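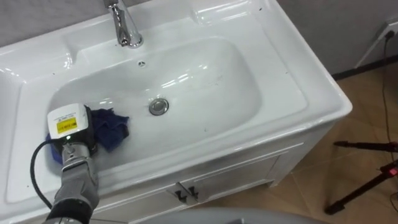 # Chapter 6: Wiping Things

My first job, years before I taught anybody anything, was cleaning the changing rooms at a swimming pool. I was sixteen and I thought wiping a sink was the least interesting thing a person could do with their hands. I'd like to apologise to sinks! When I started running the Thursday robotics class I needed a project that would use everything from the first five chapters, and after two dull tries with blocks and cups I gave the group a cloth and a washbasin and told them to get on with it. They were still arguing about it in July.

So that's the project we'll follow in this chapter. The class called it Muko (I've never got a straight answer about why), and I'll use their notes, their mistakes and a few of their drawings as we go along. You don't need a robot to work through it. You do need a cloth, a sink, and a bit of patience with me while I talk about friction.

## Why a cloth is such a pain

Up to now we've mostly picked up things that keep their shape. A mug is the same mug whichever way you turn it, and once the fingers have closed on the handle you can be fairly sure where the rest of it has gone. A cloth gives you none of that. Pick it up by a corner and it hangs one way; pick it up by the middle and you've got a bunch on top and a flap underneath. Push it against something and it folds again, somewhere you weren't looking.

Now add the basin. Its walls curve into its floor, so the direction you have to push in keeps changing as you move. It's shiny, so a camera sees bright streaks that slide about when the camera does. And there's a plug in the bottom and a tap hanging over the top, both very good at getting in the way of an elbow.

Mireille Khoury, who was in that first group and kept the neatest notebook I've ever marked, wrote on her opening page: "Don't know where cloth is. Don't know where hand ends. Do know where sink is, sort of." I've pinched that as the plan for the chapter. We'll take her three lines in order, and by section 6.4 we'll have something useful to say about each of them.

## What the class tried first

Their first idea was the one most people have. Measure the basin, draw a path along the inside of it, and have the hand follow the path. They did it in software before they went near any hardware, in a little simulator called Planis, and it looked marvellous. The hand swept down the wall, across the floor and up the other side like something out of an advert.

The trouble is that Planis treated the cloth as a flat pad stuck to the palm. A real cloth is thicker where it's bunched and thinner where it isn't, so a path that's right for one grip is too deep for the next. Too deep and you're leaning the whole arm on the china. Too shallow and you're waving at it. The group's log has 265 wiping runs in it, and if you read the comments column from the top you can watch them slowly stop blaming the path and start blaming the pressure.
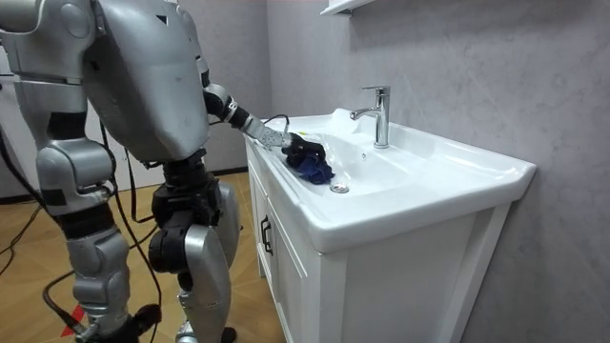

Pressure is also where the rest of the body comes into it. If your arm is bolted to a bench, the bench does the pushing back and you can forget about it. Put the same arm on a pair of legs and every push on the basin is a push on the shoulder, then the hips, then the feet. Try it yourself: stand at a sink, lean over, and scrub the far side hard. Feel your toes grip? You're doing a sum you never learned, and we're going to have to write it down (it's in 6.3, and it's kinder than it looks).

## Before you read on

Get a cloth and do this at a real basin. I mean it, please don't just imagine it.

1. Scrunch the cloth up in your fist and wipe one side wall from the rim down to the floor of the basin. Go slowly.
2. Do it again with your eyes shut. Notice when you slow down.
3. Fold the cloth flat, hold it under your fingertips, and wipe the same patch.
4. Write down what changed in your wrist between the first go and the third.

Keep the notes, as exercise 6.2 asks for them back. When I do this with a new class I give them up to 70 minutes, which sounds silly for wiping a sink, and they usually spend most of it on step 2. Somebody always finds out that they listen for the edge of the plughole.

If you're working in a pair, let one person wipe and the other one write, then swap. And do compare notes on step 4 before you look at mine at the back of the book. My wrist isn't the right answer, it's only my wrist, and it's done a lot of changing rooms.

## 6.1 Where is the cloth?

Let's start with the line Mireille put first. Suppose the hand has closed on a cloth, and we know nothing else except the position of each finger joint. How much can we say about where the loose part has gone?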